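Foltora Shirts: README

Foltora Shirts is a set of teleoperated episodes of two arms folding T-shirts on a table. It holds 600 episodes in the main split, plus 29 that we kept in a folder called regrets. The name of that folder is hard-coded in the loader and will not be changing.

What is in an episode

Each episode starts with a shirt somewhere on the table and ends when the operator presses the pedal, which means either "done" or "I give up." The label file tells you which. You get the overhead video, joint positions for both arms, gripper openings, and the operator's commands. Left and right are always the robot's left and right. In the overhead view that puts the right arm on your left, and yes, we trained a model the wrong way around before writing this sentence.

Starting states

Shirts were dropped, tossed, or laid out by hand, depending on the session. The drop sessions are the hardest and the most useful. The laid-out sessions were collected in August by people who like tidy things, and a policy trained on those alone will fall apart at the sight of a real laundry pile.

Printed shirts are included on purpose. Our first policy, trained on plain ones, treated every logo as a wrinkle and spent its afternoons trying to smooth out the ink. If you need plain shirts only, filter on print = false and prepare to meet the same problem later. 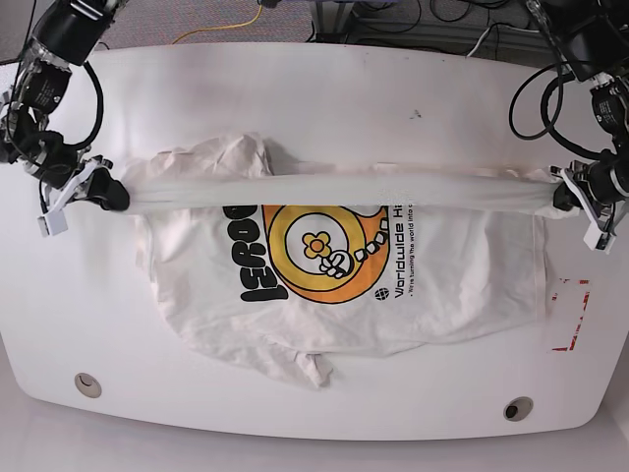

The episodes also include a lot of time spent with the cloth doing something other than folding. Fabric rolls up between the grippers, hems bunch, sleeves disappear. We did not trim these stretches. Recovery is most of the job, and a dataset of perfect folds mainly teaches a robot to be surprised.

Labels

Phase labels (reach, grasp, stretch, fold, release, fuss) were added by hand in Treloar, our labeling tool. "Fuss" covers anything the operator did that had no visible effect on the shirt. It is the second most common label. Two labelers marked the same 200 episodes so you can check agreement; they mostly agree, except on where stretch ends and fuss begins, which they have stopped discussing at lunch.

Splits

Use the split file. Do not split at random by frame. Someone always does, and then writes to us about their wonderful results. The held-out split contains 11 shirts that appear nowhere else.

Known problems

Timestamps from the Esetti sessions drift slightly between video and joint data. Run the alignment script first.

Gripper opening is logged as commanded, so a closed value does not mean there is any shirt in it.

White shirts on a white table are hard to segment. We knew this before we bought the table.

Loading

The loader needs Rikano installed. Episodes unpack one folder at a time, so you can start with a single session and see whether your disk has feelings about the rest.

Bug reports are welcome in the issue tracker. Please include the episode number and what you expected the shirt to do.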